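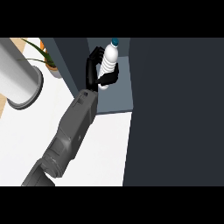
White plastic water bottle, held upright

Keeping the House Ready for a Day When Everyone Is Told to Stay In

Last updated: February

A few years back our part of Zirnley was told to stay indoors while the police dealt with a bomb threat at the bus station, and I remember standing in my kitchen with the radio on, realizing I had half a loaf of bread and a phone with 37 percent battery. It all ended quietly, thank goodness, but I've kept the house a bit differently ever since, and I thought I'd write down what has stuck.

Start with one shelf. Mine is the low one in the pantry, and it holds food we like and would eat anyway – crackers, peanut butter, canned peaches, the good soup. I put new cans at the back and pull from the front when I'm making lunch. Enough for three days suits us fine, and don't forget the can opener! Mine hangs on a nail right there because I've hunted for it one too many times.

Write the important phone numbers on paper and tape them inside a cabinet door. When something frightening happens in a town, everybody calls at once and calls may not get through, so pick one relative who lives far away and have the whole family send that person a short text. Ours is a cousin in Omeo, who has been very patient with our practice runs.

I keep a little cash in an envelope (50 dollars in small bills), plus a flashlight with its batteries stored beside it, and a list of everyone's medicines. The old radio came from a yard sale and is as ugly as can be, but it runs on batteries and I wouldn't trade it.

If you have children at home, do keep the television off for part of the day. I used to leave the news running in the kitchen, thinking they weren't listening, and of course they heard every word. A deck of cards, a pan of brownies and plain answers to their questions did us much more good. Grown-ups can stand a break from it too, and I'm including myself, as I'm a terrible one for checking my phone.

Last thing, learn how your doors and windows lock, even the sticky one in the laundry room. I rubbed a candle stub along the edge of ours and it slides beautifully now.

Join 900 readers who get the Brilla household letter by email. Enter your address to sign up. You can unsubscribe at any time.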